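Veröffentlichungen / Handel und Raum / Unterirdische Einkaufspassagen

3.2 Preisniveau und Sortimentsbreite im Bekleidungshandel

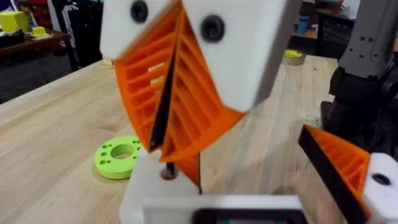
Abb. 4

Die Erhebung in der Passage Winska erfasste 298 Ladeneinheiten, davon 210 mit Bekleidung als Hauptsortiment. Die mittlere Verkaufsfläche dieser Einheiten beträgt 30 m². Filialisten wie Nollier belegen überwiegend die Eckflächen an den Abgängen, inhabergeführte Geschäfte die Mittelachse. Als Merkmal der Warenpräsentation wurde die Farbgebung kodiert; die Klasse »Signalfarbe« umfasst kräftige Orangetöne wie den der gerippten Fingerauflagen in Abb. 4, die Klasse »neutral« Weiß, Schwarz und helles Holz. Einheiten mit Signalfarbe an der Front liegen gehäuft in den Quergängen.

Für den Preisvergleich wurde ein Warenkorb aus Oberteil, Hose und Tasche gebildet und mit dem oberirdischen Angebot im Umkreis von 200 m abgeglichen. Der Korb liegt unter Tage durchgehend niedriger, der Abstand ist bei Taschen am geringsten. Die Fundetti-Filiale wurde ausgeschlossen, da sie an beiden Standorten identische Preise führt.

Der Umbau des Nordabschnitts im Januar veränderte die Mieterstruktur nur geringfügig. Tôn bezog zwei zusammengelegte Einheiten, die zuvor getrennt vermietet waren. Ein Einfluss auf die Preise der Nachbargeschäfte ließ sich nicht nachweisen; die Fallzahl im Nordabschnitt ist hierfür zu klein. Die Kodierung der Quergänge wird in Abschnitt 3.3 mit den Passantenströmen verknüpft.

Kontakt | © Arbeitsbereich Handel und Raum | Nach oben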